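工作间笔记
2022年10月4日 星期二
项目：Surkevik，旧台式机拆检
机器：Tirkdale 退回来的塔式机，黑壳，内部灰色钢架

接着上次的往下做。上次只开了侧板，扫了灰，没动里面的东西。今天的内容是处理器座、内存槽、硬盘托架，再把线理一遍。电源不拆，只测。

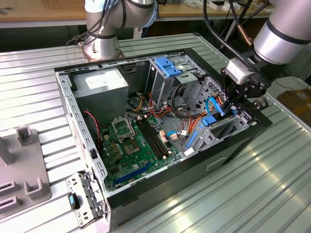
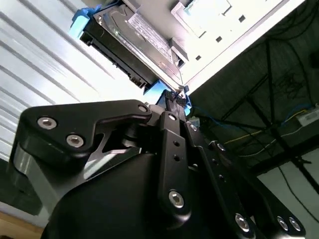
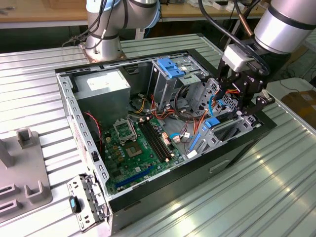 第一、三张：机箱侧放，侧板已取下。第二张：3.5寸硬盘和蓝色塑料托架。

一、摆放

机箱侧放在带棱的金属台面上，开口朝上。台面的棱有一个麻烦，小螺丝掉下去会卡在沟里，顺着沟滚出去很远。开工前在机箱旁边垫了一块绒布，放螺丝和小件用。绒布比上次用的纸盒盖好，纸盒盖一碰就翻。

机箱边上的钢架冲了一排长方形小孔，孔边没有打磨干净，手套食指被刮开了一道。以后从这一侧伸手进去，先拿胶带把要碰到的那一段贴上。胶带用完要撕掉，别留在机箱里。

二、处理器座

拨开压杆，金属压框掀起来，立得住，不会自己倒回去。处理器取下来之前先看了缺角的方向，用铅笔在本子上画了个草图。旧硅脂已经干成片，先用塑料刮片刮，再用无绒布蘸异丙醇擦。擦的时候布要从外往里收，往外推会把碎屑推进座子周围的电容之间，上次那台就是这么弄脏的，后来用软毛刷刷了很久。

座子空着的时候用放大镜从几个角度看过，没有发现明显异常。有一处反光不一样，以为是歪了，换个角度再看是一点灰，气吹吹掉。不要用棉签碰这里，棉丝挂上去很难取。

处理器放回时对着草图的缺角落下去，没有用力。压框放下之前停一下，从侧面平着看一眼，四边高度一致再压。压杆的手感偏紧，属于正常范围，和同型号另一台比过。

座子旁边那颗带金属顶的方形芯片没有动。

三、内存槽

两条黑色的槽，端头有米色的小卡扣。卡扣有些发脆，其中一个掰开时响了一声，看了一下没有裂，但是不建议反复开合。教学用的时候要提醒学生用拇指推卡扣的根部，不要抠尖上。

槽里用气吹吹过，没有用清洁剂。原来的内存条放在防静电袋里，金手指有轻微的发暗，用橡皮擦过，擦完拿无绒布再走一遍，橡皮屑不能带进槽里。今天先不装，等处理器那边的新硅脂到了一起装。

主板下缘的蓝色长扩展槽也只做了除尘。槽底靠里的一端有一小团毛絮，用镊子夹出来的。

四、硬盘和托架

今天花时间最多的一块。

硬盘是3.5寸的，装在蓝色塑料的免工具托架里。机箱这边有金属的硬盘笼，上面有蓝色的释放扣。捏住扣往外带，托架应该是顺着滑出来的，这台不太顺，拉到一半会卡。反复试了几次，原因是旁边的线压在托架侧面，和笼子本身没有关系。线拨开以后就顺了。

记一下顺序，下次照着来：
先拔数据线，捏住插头拔，不要拽线。
再拔电源插头，这个比较紧，左右轻晃。
把周围的线拨到一边，用魔术贴临时扎住。
捏蓝色释放扣，托架水平抽出，不要往上抬。
抽出以后立刻托住盘体，电路板那一面不要接触任何硬的东西。

最后一条要强调。盘体底下的电路板是裸露的，拿的时候受力点应该放在托架或者盘体侧边。托架的塑料边比较薄，能受力，但是硬盘本身有分量，斜着拿的时候边上会有一点弯。今天没有断，老化得更厉害的就不好说。如果手上这一批托架要反复装拆，最好备几个替换的。

托架两侧的定位销对应盘体侧面的螺丝孔。装回时先对一侧，把另一侧轻轻掰开再套上去。对错孔也能勉强扣上，但是盘会歪，推进笼子时前面会顶住。我自己就装错了一次，推不到底，拿出来看才发现。判断的办法很简单，托架合好后放在平面上，压一下对角，不翘就是对的。

盘接到测试台上读了一遍。重映射扇区计数的原始值是81，偏高，不再作为系统盘使用。全盘读的时候最高温度到51度，当时没有开风扇，也没有放在笼子里，所以这个数字只作参考。读的过程中没有听到异响。Songül Kocabaş 的意见是这块盘直接转成练习盘，贴黄标签，只用来练装拆，不再存任何东西。我同意。数据已经按流程擦除，擦除记录放在共享目录里，文件名用资产标签号。

五、线

电源出来的一把线，黄、红、黑、橙都有，从电源这边绕到硬盘区。原来的扎带早就断了，线自己散开，占了机箱中间一大块地方。这也是上面说的托架卡住的根源。

理线的时候没有用塑料扎带，改用可以反复开的魔术贴。位置定在电源出口后面一掌宽的地方，再往前就不扎了，给硬盘那边留出余量。扎得太靠前，插头到硬盘的时候会绷直，拔插都不方便。

沿左侧内壁走的那根红黑双绞线没有改动。它贴着主板边缘走，位置还可以，拐弯的地方稍微有点顶。查了走向再决定要不要挪，今天没有查完。

硬盘区旁边有浅蓝色的 SATA 线，还有橙色的数据线。浅蓝色那根的插头卡簧松了，插上去没有到位的声音，轻轻一拉就掉。换线，从抽屉里找一根同样长度的先顶着。橙色的没有问题。

有几个白色插头是空着的，没有对应的设备。以前的做法是塞到笼子后面，我不太赞成，塞进去以后下一个人找不到，还容易顶到托架。这次把它们露在外面，套上小号热缩管当标签，写上“备用”。热缩管不加热，套着就行。

硬盘笼前面那一圈黑线是盘起来的，盘得有点大，合侧板的时候要看一眼有没有被夹到。

六、电源

不拆壳，顶上的白色标签不要撕，也不要往上面贴别的东西。上次有人在别的机器上把资产标签贴在了电源铭牌上，后来要查额定值，揭的时候把铭牌一起带下来一半。

短接启动，带负载测各路电压，都在范围内，数值记在测试表里。风扇起转正常，低速时700转每分钟，没有摩擦声。扇叶上的灰上次已经清过，出风口网罩里面还有一层，用气吹从里往外吹，吹的时候用一根竹签挡住扇叶，不让它空转。

测试表的格式需要改一下，现在的表没有地方填环境温度，只能写在备注里。我跟 Songül 说过，她说等 Surkevik 这一批做完统一改，中途换格式的话前后对不上。

七、配件和采购

新硅脂向 Tradley 下了单，小支装，最小起订量是3支，正好够这一批用。
浅蓝色 SATA 线的替换件也从那边买，要直头的，弯头在这个笼子里会碰到旁边的托架。
蓝色托架原厂已经不单独卖了。Goossens 那边的旧件库里可能有，写了邮件去问，附了卡扣一侧的尺寸。如果他们有现成的，宁愿多拿几个放着。颜色无所谓，卡扣宽度要一致。
绒布再要一块，现在这块沾了硅脂，洗了一遍没洗掉。

八、给接手的人

机箱还放在台上，侧板靠在后墙的架子边，用布隔着，不要直接贴墙，漆面容易花。螺丝在带盖的小盒里，侧板螺丝和托架附近的螺丝分开装，盒盖上写了字。两种螺丝牙距不同，混了能拧进去半圈，然后就会滑丝，千万看清楚再拧。

处理器没有涂硅脂，也没有装散热器，不要通电。已经在机箱外壳上贴了纸条。纸条如果掉了请重新贴一张。

练习盘的黄标签贴在盘体侧边，没有贴在正面的透气孔附近。以后都按这个位置贴。

如果有人要拿这台机器练硬盘装拆，可以，条件是先把线拨开，做完把魔术贴恢复到原来的位置。练的时候慢一点，抽托架那一下要水平。主板那半边请不要碰，等散热器装回去再说。

九、没做完的

红黑双绞线的走向，查到底接在哪里。
内存条装回，跑一遍内存测试。
散热器底座的划痕，用尺子靠一下看平不平，不平就换另一台上的。
机箱前面板那个抽手位置的缝里有灰，够不着，找细一点的刷子。
主板右侧边缘的一小簇插座，米色和白色的，对一下手册，把名称写到接线图上。现在接线图上这一块是空白的，每次都要靠猜。
接线图画好之后打印一份，夹在本子的这一页。

十、补记

下午回来又试了一次托架进出，线扎好以后连续几次都没有卡。推到底时能听到释放扣弹回的声音，没有听到就是没到位，要拿出来重推，不要硬顶。

合上侧板试了一下，没有扣死，只看有没有干涉。黑线盘起来的那一圈果然离侧板很近，压下去了一点，用一小段魔术贴收住，再试就没有碰到。侧板随后取下放回原处。

Tirkdale 的人来问什么时候能还，回复说要等硅脂到货再定，没有给具体日子。他们还有一台同样的在用，开机有时认不到盘，描述听起来像是同一种 SATA 插头松的毛病，让他们先换线试试，别急着换硬盘。如果换线以后还是一样，再把机器送过来，连原来的线一起送。

擦过硅脂的布已经扔进指定的桶。异丙醇瓶放回柜里，剩得不多，下次开工前先看一眼。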